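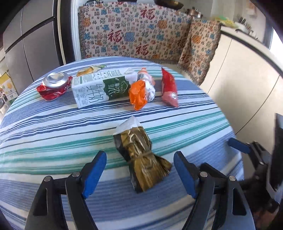
3.2 Where packaging rests before it is thrown away

Household waste studies usually begin at the bin. By then most of the decisions that interest us have been made, and items that spent hours on a table or worktop look the same as items thrown away at once. We use the term resting place for any surface where used packaging is left between the end of its use and its disposal. The dining table was the most common resting place in the homes we studied, and the mixture found on it was seldom the product of a single meal. A crushed red drinks can, a milk carton on its side and a twisted gold and black wrapper may share one tablecloth (Figure 4), although in our coding scheme they belong to three different streams: metal, composite carton and flexible film or foil.

Figure 4. Used packaging on a dining table with a striped cloth.

Items were coded from still pictures by two coders working separately. The sample came from 300 homes in the Virnevik and Oker districts and held 4,000 coded items. For each item the coders entered the material, the state (whole, flattened, crushed, torn, twisted) and the surface it rested on. Where the material could not be settled by eye, the item was entered as mixed and left out of the comparison of streams. Wrappers gave the most trouble. A metallic surface may be foil, a coated plastic or a laminate of the two, and a picture does not separate them. We therefore kept all shiny wrappers in one class, following the practice of the earlier Pärn survey.

State was coded apart from material for a practical reason. Cans and cartons can be flattened to save room in the bin, and local advice in both districts asks for this. Small wrappers are not covered by the advice, yet they were often folded, knotted or twisted. Several householders told us at interview that they did this without thinking, while talking or watching television. We do not treat a changed shape as evidence that a person meant to sort the item, and a crushed can counts as crushed whatever the cause.

Of the coded items, 504 were on dining tables. A further 100 were on low tables in sitting rooms, and these are reported separately in Section 4. Items still holding food or drink were excluded where this was known from the householder's diary. Closed or upright cartons could not be judged from the pictures alone, and the diary entry was used in every such case. Where the diary was blank, the item was kept in the sample and marked as unknown.

Table coverings were noted but not used in the main analysis. In the Oker interviews, some respondents said they cleared a cloth sooner than a bare table for fear of stains. The number of homes giving this answer was too small to test.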